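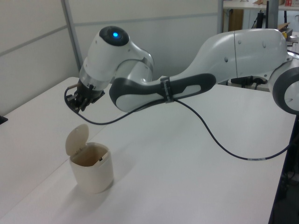 The Most Expensive Way to Take Out the Trash

Sumeya Ejigu has spent nine evenings at the Rirkgate workshop teaching an arm to use a bin you could lose in a coat pocket. The cable is strapped on at the middle and left to wander over the table after that. "Cable management is for people with four free weekends," she says. Her clubmate Floor De Haan wants it sorting screws by April. Ejigu would settle for the lid.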